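Ticket: Timed entry slots overselling, and gate scanners refusing good tickets
Product: Vistier Box Office with Braneo handhelds
Site: Rothe Hall, Nurkitz
Status: Closed by requester

Opened Monday, before doors

Hi there! I run the front desk for the traveling shows exhibition at Rothe Hall (the old circus wagons, the posters, the painted show fronts, plus a riding display in the yard twice a day). We open again tomorrow morning and I have a weird one for you.

We sell the riding display in timed slots, and each slot is capped at 150 because that's what the yard benches hold. Over the weekend the afternoon slot kept selling past the cap. I only noticed when people started standing along the rope, and a very nice family showed me a perfectly real ticket for a bench that already had somebody on it. At the same time, one of our two gates was turning people away with "Not valid for this session" when their tickets were fine. I walked them over to the other gate and they went straight through. So I've got too many people getting tickets and the wrong ones getting bounced, which feels like the same problem wearing two hats, but you tell me.

What I've tried so far:
- Restarted all the handhelds. No change.
- Logged out of Vistier and back in on the desk computer. No change.
- Swapped handhelds between the gates. The error stayed with the handhelds, so it moved to the other gate with them.
- Checked the cap in the session settings. It says 150, clear as day.
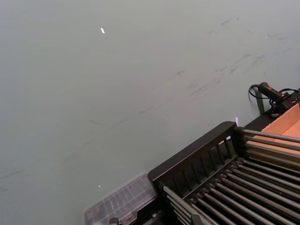

Gray surface, faint dark scuffs toward the upper right

We have eight handhelds in all, four to a gate. I haven't touched the firmware and I'd love not to have to, since the last update on these took my whole lunch.

Update, Monday, later

Thanks for the quick reply. You asked for the session list export, so I pulled it. The weekend total for the riding display is 924 tickets sold. I went through it with a pencil and a coffee and found that the afternoon session is in there TWICE. Same name, same start time, same price, different session code. One of them ends in a little letter b that I had never seen before in my life.

I think I know where it came from, and I'm a bit embarrassed. When we moved the afternoon show half an hour later back in April, I used "Duplicate session", changed the time on the copy, and hid the original. Then the riders asked for the old time back, so I un-hid the original and changed the copy to match it (please don't ask me why I thought that was a good plan). The website shows them as one line because the name and time are the same. Each one has its own cap, so the site was happily filling both.

Question for you: can I just delete the copy? There are paid orders on it for the coming week and I really don't want to send a couple hundred people a cancellation email by accident.

Update, Monday, after your second reply

Okay, so no deleting. I followed your steps:

1. Closed sales on the "b" session.
2. Opened Orders, filtered by the "b" code, selected all.
3. Chose "Move to session" and picked the original. It warned me I'd go over the cap on one day, so I left that day's extra orders where they were.
4. UNTICKED "Notify customer". Thank you for putting that in capitals, it's ticked by default and I'd have sailed right past it.
5. Synced the handhelds on the charging dock, one at a time.

Step 5 is where I got stuck. Half of the handhelds synced in a few seconds. The other half sat on "Fetching sessions" and then said they were up to date, and they were not. They still only knew about the original session, which I guess is why they'd been bouncing everybody holding a "b" ticket.

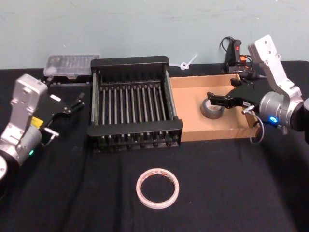 Black dish rack on the table with the black cloth

You suggested clearing the local session cache on the Braneo side. For anyone else who lands on this ticket: it's not under Settings, it's under the Vistier app's own menu, then Device, then "Forget sessions". You have to hold the button down. A tap does nothing and gives you no hint that it did nothing, so I tapped it for ages like I was ringing a doorbell.

After that all of them synced. I printed a test ticket for each session code and scanned them on every handheld, and I got green every time.

Update, next day

Both shows have run and every ticket scanned at both gates. The afternoon benches were full and the rope was clear. I've still got that one day with too many orders, so I'm going to phone those people and offer them the morning show instead (the horses are livelier then anyway!).

Two small wishes if you pass these along. Could the site complain when two sessions have the same name and the same start time? And could "Notify customer" start out unticked when it's a move with no change of time?

You can close this one. I've put a sticky note on the desk monitor that says DO NOT DUPLICATE.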